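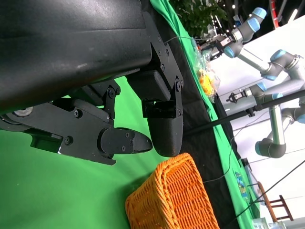

Right, a thread about fruit storage, prompted by yet another article telling me my kitchen will be transformed if I decant everything into baskets and bowls. I have doubts. 1/16

2/ The claim, as far as I can make it out: fruit in a shop bag is "dead fruit", fruit in a woven basket is "living fruit", and anything yellow belongs in a pale green bowl where you can admire it.

3/ The article was in the Mivside newsletter, which also sells the baskets. I mention that and move on.

4/ I own a wicker basket. Orange, rectangular. I own a bowl with ribbed sides in that minty green everybody has gone for. I did not buy either of them because of a newsletter but I admit I now have the full kit.

5/ First problem. Wicker is a pig to clean. Something soft goes over at the bottom, it gets into the weave, and you are at the sink with an old toothbrush on a Sunday night. I know what Sunday night this is because it's 2020-11-22 and I've just put the toothbrush down.

6/ The advice is to line it with a cloth. So now I'm washing a cloth as well. And you can't see the weave, so why did I want wicker?

7/ Kenneth Villanueva replied to my last moan about this saying he's used the same basket since March and never washed it once. Kenneth, I have eaten at your house. Please let me have my peace.

8/ Second problem, the bag. Everyone is very down on the clear plastic bag. I get it, it crackles, it looks like you haven't finished unpacking. But I can see what's in it, I can pick the whole lot up in one go, and if one goes mouldy the bag goes in the bin and the shelf is clean.

9/ "But it sweats." Then leave the top open? I've had lemons last perfectly well like that. I've also had them go off in three days in a lovely basket next to a radiator. I suspect the radiator matters more than the basket and I'd like somebody selling baskets to say so.

10/ Third problem: the bowl.
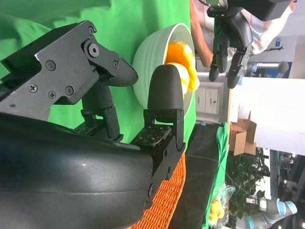
A bowl has exactly one good arrangement in it, and that's the one in the advert. Take a single lemon out and the rest roll to one side. Put in anything with a bit of bulk to it and it sticks out past the rim, and then somebody's sleeve catches it on the way to the kettle.

11/ The ribs on the outside are nice, I'll give it that. Easy to grip with washing-up hands. I would still pay no more than I did, and I'm told the Dudov one is 109 quid. For a bowl. It holds fruit the way my cereal bowl holds fruit.

12/ Someone will say it's about making you eat more of it. Put the fruit where you'll see it and you'll reach for it. Maybe! I tried for a fortnight and what I reached for was the biscuits, which were behind the bowl. The fruit got moved every time. It was very well travelled fruit.

13/ Also please stop peeling things in advance "so they're ready to grab". A peeled orange left out in a bowl is not a snack by teatime, it's a leathery thing with fluff on. Peel it when you want it. It takes a minute.

14/ There's a Ponce guide doing the rounds with 141 tips for a tidy worktop. I read more of them than I'm proud of. A good chunk are the same tip (buy a container) with a different container. One of them was a container for your other containers. And 637 people had left a heart on that one.

15/ What I'm doing for now, in case anyone wants it. Bananas loose on the side, well away from the rest. Citrus in whatever bag it came in, open at the top. Basket for onions, papery skins and all, as they shake out over the back step. Bowl for cereal, or for two or three lemons if my mother's coming.

And a plant near the window if you want something green to look at. It asks for a drink now and then and doesn't roll off anything.

16/ Happy to be argued with, particularly by anyone who has kept pears in wicker for longer than a week and has them left to show for it. I've been asked twice tonight about the Pamum mesh bags. Haven't tried them. They look like a bag with holes in, and I've got a bag, and I've got scissors.

Adding one on the end, as people keep asking where the potatoes go. Under the sink, in the dark, in the paper sack. Same as your nan did. No, I'm not decanting them.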